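Home studio and self-release help > Pressing and mastering

Our 12" test pressing sounds spitty on the last song of side A. Reject it or live with it?

Asked by Ismael Fontes

Hi everybody, first time asking here although I've been reading for ages (the thread on wiring a dead room with moving blankets saved our drum sound, thank you whoever wrote that!).

I play bass in a four piece called Zekness. It's heavy stuff, kind of sludgy with fast parts, lots of cymbals and a singer who basically lives between 5 and 8k. We recorded six songs in our practice space, mixed them ourselves, and a small label called Ramard offered to split the cost of a 12 inch with us. We said yes before they'd finished the sentence.

The test pressings showed up in May. Side A has four songs, side B has two long ones. Side B sounds great, I mean really great, the low end is huge. Side A starts out fine and then by the last song the vocals get this crunchy, spitty edge on every S and the cymbals turn into static. It's the fastest, loudest song we have and the one everybody wants to hear, so of course we put it at the end as the big closer. 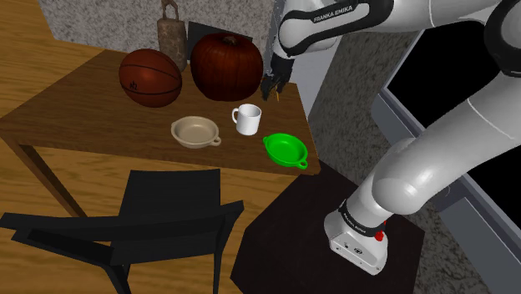

I've played it on my own turntable and on our drummer's, and it spits on both. Mine is an older belt drive that sits on a brown wooden table, the same kind of brown as the one in the picture, and I did check that the table is level. The cartridge is a cheap conical one. The drummer's is newer and has an elliptical on it and the problem is a little smaller there, but you can still hear it if you know the song.

What I've tried so far: cleaned the record, cleaned the stylus, redid the tracking force and the anti-skate, played a couple of other records in the same genre all the way to the label. Some of those get a bit fuzzy at the end too but nothing like ours.

The label guy says test pressings always sound like this and we should approve it. The plant wants an answer before they run the full order, and if we ask for a new cut we pay for it, which for us would be $349. We don't have a ton of money left after the van. The pressing is for 300 copies and a chunk of those are already pre-sold.

So, is this a bad pressing, a bad cut, or a bad band decision? And is there any way to fix it that isn't $349?

Side A running order in case it matters: 5:10, 4:45, 5:30, 6:02. At 33.

3 answers

Answer from Kausar Jafri (marked as most helpful)

Oh I feel this one. My old band did the exact same thing with our first record, big loud closer right up against the label, and I still wince when somebody puts it on.

Add up your side A. You've got 21:27 on there at 33, and that is long for a loud record. When a side is long, the cutting engineer has to either turn the whole thing down or squeeze the grooves closer together, and the music ends up running further in toward the label. The closer you get to the center, the less groove goes past the needle each second, so high frequencies get crammed into a tiny space. Esses and cymbals suffer first. A conical stylus makes it worse and a decent elliptical makes it a bit better, and you heard that for yourself on the drummer's table.

So my guess is it's the cut, or more exactly it's what the cut had to work with. If it were a pressing fault you'd more likely hear ticks or swishing, or a rough patch that shows up on one copy and is missing on the next. Did they send you more than one test? Play the same twenty seconds on each copy. If they all spit in the same places on the same words, it's in the lacquer.

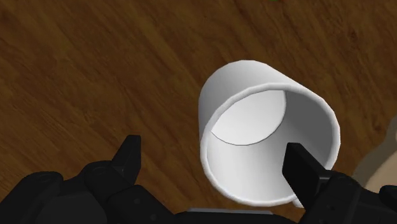 Now for what I'd do. First, ask who cut it and whether they were given a vinyl master or just the same files you made for streaming. Lots of tiny labels send the streaming files because they're sitting right there in the folder. If yours were slammed hard with a limiter, and the singer never got de-essed, the engineer was fighting uphill the entire side.

Second, look at the running order. Could you live with the fast one going first? Outer grooves are where your loudest, brightest song wants to be. Put the slowest or darkest song at the end, something with less going on up top. We moved one song on our second record and it made more difference than all the EQ fiddling we did. (Yes, the singer was mad about it for a month!)

Third, whatever you do, de-ess the vocal on the actual vocal track if you still have the session. Doing it on the full mix works okay but it'll pull your snare down with it.

All of that means a new cut though, so I don't think you get out of the $349 unless somebody made a real mistake. If the label sent the wrong files, I'd ask them very nicely to pay for it, or at least for half. You're splitting costs anyway.

And please don't approve it while you're still unhappy. Approving the test is you telling the plant it's good, and after that you've got no leg to stand on.

Comment from Ismael Fontes: Just asked and yep, they sent the streaming files. We have two tests and they spit on the same words. Talking to the band tonight about moving the song. The singer is already mad.

Comment from Kausar Jafri: Ha, stay strong. Don't forget the back cover and center labels if the order changes. Check whether the sleeves are printed yet!!

Answer from Tanko Ogunleye

get a better needle

Comment from Chaiwat Chaiyaporn: He can't send a needle out with every copy.

Comment from Tanko Ogunleye: true but most people who buy hardcore records already have a scratched up player and don't care. I have 718 records and probably half of them sound bad at the end of the side. I still play them
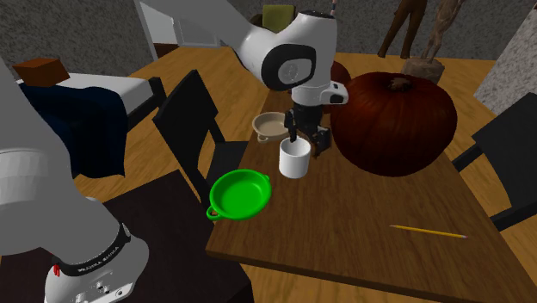 Page last changed: May, 9:40 pm (edited by Surachet Srithong: moved from "Turntables" to "Pressing and mastering", fixed title)

Answer from Surachet Srithong

I mostly agree with Kausar but I want to add a couple of things, because I've been on the label end of this a few times with Jedden (we do tapes mostly, and a 7 inch when we're feeling rich).

Before you pay for anything, call the plant and ask what the redo covers. Sometimes the price is for both sides, and your side B is fine! You want to keep it. Ask if they can recut A only and keep the B parts they already made. Not every place will do that, but I've had a quote come down quite a bit just by asking. Also ask if it includes new tests, and get that in writing in an email so you're not arguing on the phone later.

Another option is dropping a song from side A and putting it on the download. I know, I know. But 15 or 16 minutes at 33 gives the engineer a lot more room and the whole side can come up in level. The other band on our last tape, Ifans, did that with their 12 inch and the missing song went out on the download code. I never heard one complaint about it.

I'd disagree a tiny bit about de-essing hard. If your singer is the screamy type, too much of it gives you a lisp, and a lisping hardcore singer is a sad thing. Go easy, and listen on small speakers. Then roll off a bit of the very top on the whole side, up above where you'd really miss it. The cymbals will still be there.

On the pre-orders, just tell people it's late. Every record is late. Post a clip of the good side while they wait.

Comment from Ismael Fontes: Update for anyone finding this later. Plant said they can do A only, still waiting on the new price. Ramard is covering half because of the files. Fast song is going first, and we're keeping all four for now. I'll post again when the new tests get here.

Comment from Chaiwat Chaiyaporn: Following, we're in the same spot with a split LP. Did the plant give you any idea how long the new lacquer takes?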